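Month's end, January. Got to the shop at 7 and the heater had been off all night, so I left my coat on and started with the cell. The left arm has been dropping its wrist a little whenever it holds a pose for long, and I have put off looking at it since the job for Olszewski went out. No excuse left now.

Powered down, waited, then went over the fasteners on both arms with the small hex driver. The left elbow cover had two screws I could turn with almost no effort. Same ones as last time. I cleaned the threads, put a drop of the blue stuff on each and ran them back in by hand. On the right arm everything held except one clip for the purple cable, and that one I just pressed back until it clicked. I had no spare clips. Ordered a bag from Rirkis, they come in packs of 500, so I will be leaving some to my grandchildren.

The cables took longer than the screws. What I want is enough loop at the wrist that it can roll all the way over without tugging the plug, and not so much that the slack swings in front of the gripper. I moved each wrist through its full roll by hand and watched the loop. Gave the left one a bit more length by pulling it back through the clips, one at a time. The right one makes a wide bend out past the elbow, and I left it that way. It doesn't touch anything and every time I tidy it I regret it.

Base plates next. All tight. Checked the red wires at both boards with a light tug and none moved. Vacuumed along the slots in the panel under the rail with the soft brush. More dust than I expected for a closed box.

Powered up a bit after 10. Green lights, no faults on the log. Ran the home routine 9 times and wrote the wrist readings down after each one. The left one came back to 517 on all but the first, and I will blame that on the cold. Then I brought both arms to the middle to see how the grippers lined up.

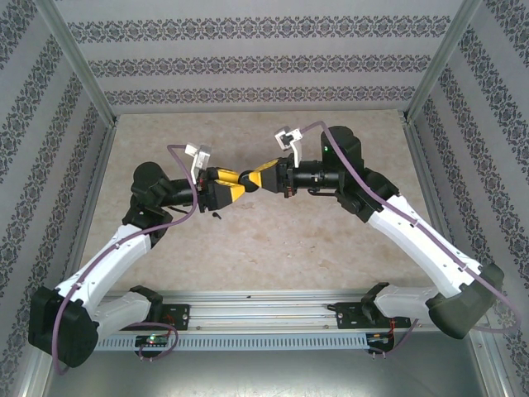

Lunch was soup out of the thermos. It rained the whole time and the gutter over the side door is leaking again, so that goes on the list under the door itself.

Afterward I did the finger pads. I don't replace them until they get shiny, and these have some life in them, so they only got a wipe with alcohol and ten minutes to dry. Checked the gap with the feeler gauges, opened and closed, opened and closed. The left gripper was closing a hair late compared with the right. I changed the offset in the file, saved a copy of the old one first (learned that in Stulville, the hard way), and loaded it again.

The handover is what the customer at Finddale cares about, so I spent the rest of the afternoon on it. Both arms have to hold the same part for a moment without fighting over it. If the two are even slightly off in height you hear it in the motors before you see it, a kind of low hum – and that hum is what cooked the old wrist motor in the fall. I set the speed down to the lowest step and kept my hand near the stop button.

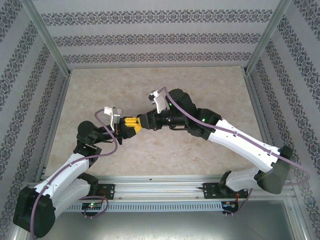
I brought the grip force down one step at a time and settled on 145 for both sides. Wrote it on tape and stuck the tape to the lid of the toolbox, next to the old number, which I crossed out.

Still to do: write up the offset change, grease for the rail screws, ask Rirkis if they sell the clips in anything smaller. The drop in the left wrist I will check tomorrow with a long hold, first thing, before the room warms up. If it still sags after that I'll have to open the joint, and I would like to get the gutter done before I start on that.

Home at 6. Fingers smell of alcohol and the car needs gas.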